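Leave the Doors On

My sister-in-law just bought a house in Sultton, and the first thing she did, before the boxes were even unpacked, was take the kitchen door off. Then the dining room door. Then she got a guy in to talk about taking the wall off too. I love her, and I helped carry the kitchen door down to the basement (it was heavier than it looked, old doors always are), but I have been arguing with her in my head ever since, so you get to hear it.

I grew up in a house with doors. It was a skinny rental on the edge of Graltthorpe with seven of us in it, counting my grandmother, and every single room had a door that shut. Some of them shut badly. The bathroom one you had to lift by the handle. But they shut, and I think that's the main reason we all still speak to each other. When my brother was practicing the trumpet you closed the door. When my mother was on the phone with her own mother's lawyer, she closed the door, and we knew to leave her alone until it opened again.

Then I spent eleven years in an apartment that the listing called "flowing." Oh, it flowed. Fish flowed into the couch. The dishwasher flowed right over whatever we were watching. If one of us had a cold, the other one heard every minute of it. I used to take phone calls in the car, parked, engine off, in December, with my gloves on, and I know I wasn't the only one in that parking lot doing it.

People always tell me that open rooms are more sociable, and I'll give them half of that. If you have 40 people over, sure, knock everything down, let them mill around. But how often do you have 40 people over? We had that many exactly once, for my father's retirement, and what did everybody do? They jammed themselves into the kitchen and stood there with their elbows in each other's plates, the way people do at every party I've ever been to. My friend Virgilio Policarpio, who has thrown far more parties than I have, thinks a good one needs at least two rooms with a door between them, one loud and one where you can find out how somebody's divorce is going. I've been to his place and he's right.

And the heat! I can't be the only person who remembers that doors keep the heat in. My neighbor Ita Breathnach is 67 and keeps one room properly warm all winter, with the door closed and a rolled-up towel along the bottom. You walk in there from the hall and it's like getting into a bath. Her daughter wants her to open the downstairs up before she sells. Ita told her she could do it in 2034 and not one day sooner, and went back to her crossword.

I know there's a case on the other side and I'm not going to pretend it away. Small kids, for one. My cousin Azlan wanted to see his twins from the stove at all times, and having met the twins, so would I. Some old houses are dark as a boot in the middle, and a wall with a window behind it is a real loss. If you use a wheelchair or a walker, a narrow doorway is a daily insult, and it should be wider. So make it wider! Hang a bigger door in it. There are sliding ones, there are the ones with glass in the top, there are those split ones like in a stable that I have wanted since I was nine. A door you can open gives you the open plan any time you like. A wall you've knocked out doesn't give you anything back.

What bugs me most is how the thing gets sold. I went to three open houses with my sister-in-law, and the agent at each one waved at a perfectly good dividing wall and said "and this could all come out," like it was a bad tooth. Not once did anyone say "and this closes." I'd pay extra for a room that closes. I'd pay 500 a month extra for one that closes with a solid click, and I am not a person with 500 a month lying around.

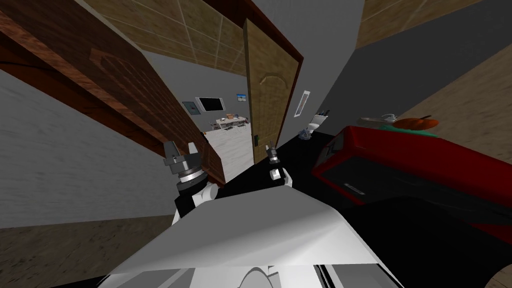
An open door and a missing one are two very different things to walk up to, and I wish more people who draw houses would think about it. A missing door is only a gap, and you're through it before you've noticed. With an open one you slow down a little, you look in first, maybe you knock on the frame. Even with the walls and doors and the ceiling lines all leaning over on a steep slant, like they are up there, my eye goes straight to the open doorway and wants to know what's in the room. I get the same small tug in my own hallway, and I've lived there for six years and know perfectly well that what's in the room is laundry.

We have doors again now, by the way. It was one of the things I asked about before I asked about the roof. I shut the one to the back room every evening after dinner, and my husband shuts the one to the kitchen and plays the radio as loud as he wants, and at some point one of us opens up and asks if the other wants tea. I look forward to that more than I'd have guessed back when we could see each other every second of the day.

So, to my sister-in-law, who reads these: the kitchen door is still in your basement, behind the paint cans, and the hinges are in a sandwich bag taped to the back of it. I did that on purpose. Cancel the wall guy, live there through one winter, fry some onions. I'll come over and help carry it back up.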